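Ticket 702: Memo book export drops overtime entries after midnight
Queue: Wasano Records Support
Reported by: Fakier Police Department, patrol desk
Product: Jedard duty log, station edition
Priority: Normal
Status: Closed

Problem as reported
When a shift runs past midnight, the hours after 12:00 a.m. do not show up in the export that goes to payroll. The entries are still in the duty log when the officer opens it. The union delegate has asked for a list of affected shifts before the February pay period closes.

Notes

1. Asked the desk for one shift that shows the fault. They sent an evening tour, 4:00 p.m. to 1:35 a.m. The export has one line ending at 12:00 a.m. The rest is missing.

2. Ran the same shift on our test install. Export came out right, two lines, full hours. So the fault depends on something at the station.

3. Compared settings. The station has "split at day change" on, same as ours. Their precinct template is an old one, first set up in 2007 and carried over through each upgrade. Ours is the current one.

4. Loaded their template on the test install. Fault shows up. The old template has no code for the second half of a split shift, and the export skips any line with a blank code. No error is written to the log.

5. Desk asked if switching to the new template would change arrest and court time codes. It would. They don't want that in the middle of a pay period. Agreed to patch the old one.

6. Added the missing code to a copy of their template and sent it over. They loaded it Monday at 6:15 a.m. between tours. New exports are correct. Old ones have to be run again by hand.

7. Re-ran exports for the period. 690 lines before the change, nearly 650 of them with no difference after. The others are the split shifts. List sent to the desk and the delegate.

8. Desk reports the Tosh label printer at the property window is also printing the wrong precinct number. Not related to this. They should open a separate ticket for it.

Attachment

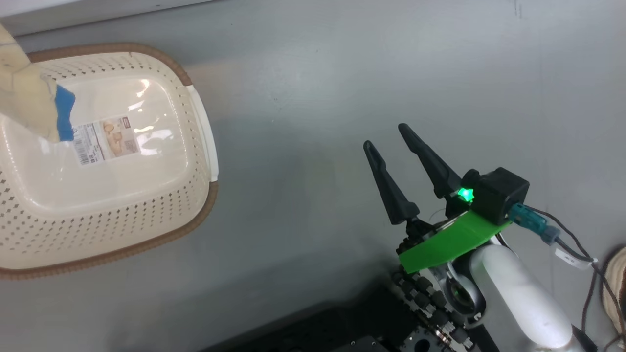

Perforated basket, beige with brown rim, on gray tabletop.

9. Payroll confirmed the corrected file loaded with no rejects. Officers with missing hours will see them as a separate line on the next check.

Resolution
Template patched. Export still skips blank codes with no warning, and that has been passed to development as a change request. Until it is fixed, check the line count by hand after any template edit.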